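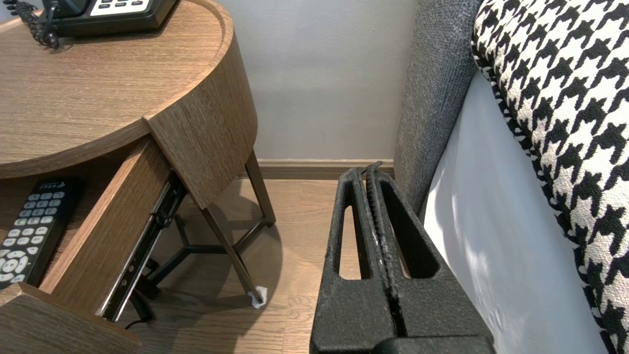
4. Seasonal Care of Your Varnance Downspout Filter

If you have made it this far, your Varnance filter is already hanging on the downspout and doing its work, and we hope the installation went smoothly. Looking after it is a much smaller job. Most owners set aside a half hour in July, before the late summer storms, and another once the leaves are down. Homes under pine trees may need a visit in between, as needles pack together tightly and the water starts looking for another way out.

What you will need: a pair of gloves, a bucket, a garden hose, a soft brush and the plastic key that came in the bag with your clamps. If the key has wandered off, a wide flat screwdriver will do, as long as you turn it gently.

4.1 Removing and rinsing the basket

1. Wait for a dry day. The housing can hold a surprising amount of water after rain, and it will all come down your sleeve if you open it too soon.

2. Turn the two cover latches a quarter turn to the left with the key, and lift the cover straight toward you.

3. Take hold of the basket by its handle and tilt it forward until the back lip clears the ledge. It may feel stuck the first time. Wiggle it from side to side and it will come.

4. Tip the leaves and grit into your bucket. Leaves can go on the compost pile, but please put roof grit in the trash.

5. Rinse the basket from the outside in, so that the water pushes the dirt back out the way it came. Use the brush on anything stubborn.

CAUTION: Do not use a pressure washer on the mesh. It will stretch the openings, and a stretched basket has to be replaced.

4.2 Checking the Joly cartridge

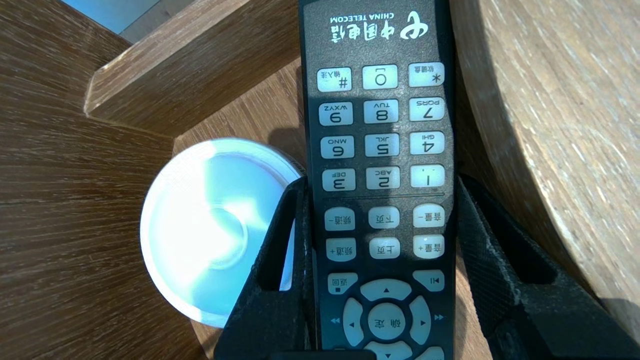

6. Reach into the lower chamber and unscrew the cartridge counterclockwise. Set it on newspaper and let it drain for a few minutes while you wipe out the chamber with a rag.

7. Look at the color of the sleeve. Pale gray is fine, and you can put it right back. If it has gone dark brown all the way around, it is time for a new one. One cartridge handles the runoff from about 300 square feet of roof for a full season, so a larger roof will get through them faster.

8. Screw the cartridge back in by hand until it stops. There is no need to force it; the rubber ring does the sealing.

NOTE: The Cliltness model has 3 cartridges in place of one. Change them all together, even if one still looks good, or the water will favor the newer sleeves and wear them out early.

4.3 Closing up

9. Slide the basket in, back lip first, and press down until it sits level. Replace the cover and turn both latches to the right.

10. Run the hose into the gutter for a minute or two and watch the outlet. You should see a steady stream at the bottom and no drips around the cover. If it drips, open the latches, reseat the cover and try again.

CAUTION: If you use a Borkero rain barrel with your filter, close the barrel's inlet before step 10. The first flush often carries loosened dirt, and you will be much happier if that goes onto the lawn.

Replacement cartridges are sold singly as part number 29. Please have your model name handy when you order, as the Cliltness cartridge has a slightly wider thread.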